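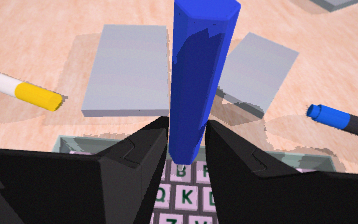 Neson's objection, written in the margin of our first draft, was that a key press is too easy a task to learn anything from, and that if we wanted to know whether people can teach a robot by remote control we should have picked something with cloth in it. We kept the note because it is a fair one and because we ended up disagreeing with it.

The job is simple to say. The gripper holds a rod, the tip of the rod goes down on one lettered key, the rod comes back up. It all happens in simulation, on a setup we called Pirnevow. An operator sits at a screen with a hand controller and drives the gripper. Everything the operator does is saved as a demonstration, and a policy is trained to copy it.

Most of what we read before starting made demonstrations sound like free expertise. You show the robot, the robot picks it up. We went in doubting that and came out doubting it more, though for different reasons than we expected.

Operators

Two of us drove. Sasudik had used a hand controller for games and Byun had not. We assumed this would matter a lot. It mattered for the first afternoon. After that both of us had the same trouble, and the trouble was depth. From the gripper's own view you look down along the rod, and the fingers cover a good part of the keys, so the letters you need for finding your place are often the ones you can't see. Judging the gap between the tip and the key is mostly guesswork. You lower until the key moves.

Both of us made up habits to deal with this. Byun would drop quickly, stop, wait, and then creep. Sasudik swayed the rod a little from side to side to get a feeling for how high it was. Neither habit has anything to do with pressing a key. Both are in the data.

What we recorded

We saved 500 demonstrations and threw out 13 where the controller lost its connection partway through. We did not throw out the ugly ones. Our first plan was to keep only clean presses, but once we sat down to decide what clean meant we could not agree, and we suspect that a lot of published "expert" data has been through the same argument without anyone writing it down.

What the policy did

It pressed keys. We want to say so plainly, given the tone of the rest of this report. It also stopped in mid-air and waited, as Byun did, and on other runs it swayed, as Sasudik did. On some runs it did a bit of each, which was worse than either. A pause makes sense for a person who is checking something. The policy was checking nothing that we could find. It had learned that a pause goes there.

We then tried training on one operator at a time. The motion looked smoother to us, but that is an opinion formed by watching clips, and we would not trust it from another group either. We asked for 1,000 test runs and got through far fewer before our time on the lab machine ran out, so there is no success rate in this report. A percentage from the runs we did finish would look more solid than it is.

Back to the margin note

We think the easy task helped. With cloth, a hesitation could be blamed on the cloth. With one rod and one key there was nowhere for our own bad habits to hide. Neson still says the result would not carry over to anything useful, and we have no evidence against that.

If we did it again

We would give the operator a second view from the side, even though the policy might then be copying choices made with information it doesn't get. We would have each driver record 16 practice presses and delete them. We would also write down the rule for rejecting a demonstration before recording the first one. We would skip the motion smoothing filter, which cost us most of a week and made the pauses longer.

Pirnevow student project report | Wednesday, September 30, 2020 | Contact the project group | Back to top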